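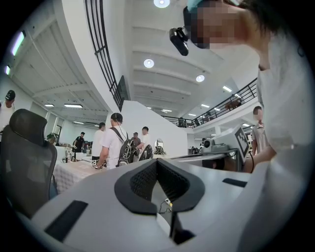 Heltby Mesh Office Chair, High Back, Black

The Heltby is a chair for people who sit some hours, stand up, walk to a colleague's table and come back. It has a tall backrest in black mesh, so the air can pass through, and it keeps its shape when you lean on it the whole afternoon. We offer it for offices, reception areas, workshops and shared rooms where the chair is seen from behind as often as from the front.

The backrest supports the full back up to the shoulders. The mesh is stretched firmly and gives a little under weight. New users sometimes find it hard in the first days. Please give it 2 weeks before you ask us for the softer one.

Seat and adjustment
The seat is padded and covered with black fabric. The height is changed with the lever on the right side, under the seat. The tilt can be locked in 4 positions. To release the lock, lean back lightly and pull the lever outward. Do not force it while the chair is empty.

For which rooms
Black mesh goes well with white tables and light walls, and it does not look heavy in an open hall with a staircase or a gallery above. For rooms with stone or wooden floor please order the soft casters. The hard casters are meant for carpet and they are the standard ones in the box.

Goes together with
Amanden meeting table, white top
Abdella tablecloth, checkered or plain
Homov floor mat, clear

Cleaning
Vacuum the mesh with a soft brush. Stains are removed with lukewarm water and a little dish soap. Bleach makes the mesh brittle and is not covered by the warranty.

Ordering
Item number: Heltby 237
Delivered in one box, to be assembled by the customer. The hex key is included.
Stock at the last update of this page, 1/30/19: 400 pieces. The grey version comes back in February.
For orders of more than one box please write to Charmaine Baloyi. Questions about spare parts, armrests and casters are answered by Gerrit Venter. Please have your item number ready, it is printed on the label under the seat.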